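Minutes, toy and gift group, Thursday, 18:00, Kullness community room
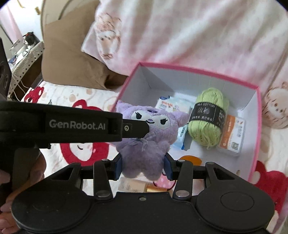

Lavender plush with ribbon bow, pink-rimmed box behind.

**1. Minutes of the last meeting**

Read and accepted with one correction. The delivery from Ammann was 14 cartons and not 12. The stock sheet is already changed.

**2. Plush toys for the February gift boxes**

The group discussed which plush toys are suitable for the smallest children. The lavender one with the pointed ears was liked by most of those present. It has short fuzzy fur, and the face is embroidered, so there are no hard eyes which a child could pull off. The small nose and the smile are embroidered as well.

There was a longer discussion on the ribbon. It is a sheer bow tied at the neck and the tails hang down over the belly. One member finds it is the nicest part of the toy. Two members have the opinion that a ribbon at the neck should not go to a child under three years. It was asked if the bow can be sewn down on the fur. It was tried at home with another toy from the same supplier and the result was not very pretty.

Decided: for the under-threes the ribbon is removed before packing. For the older children it stays. The removed ribbons are kept in the tin with the buttons, they can be used for the cards.

**3. Boxes**

The boxes with the pink rim were compared with the plain ones from Minel. The pink ones look more friendly, but they need more space on the shelf when they are open. The Minel boxes come flat and must be folded, which took us the whole evening last time.

It was also asked if tissue paper is needed. With the pale inside of the pink box the toy can be seen well without it. Decided: no tissue paper this year. What is left from last year goes to the craft table.

Decided: pink boxes for the plush toys, Minel boxes for books and puzzles.

**4. Costs**

We have 800 euros for the whole action. The offer from Lumico for labels is still not here. If it does not arrive before the next meeting, we write the labels by hand as before. There was one vote against this, for the reason that the ink was smeared on several boxes.

**5. Storage**

The lower cupboard is again too full and the left door does not close. The wool and the old curtains must move to the cellar. The key for the cellar hangs now behind the kitchen door. Please bring it back on the same day.

**6. Other matters**

- The large scissors are missing. Whoever has taken them home, please return them.
- The tea fund is in order.
- The question of a second packing evening was postponed.

Next meeting: Thursday, same room, 18:00. Please bring your own pens.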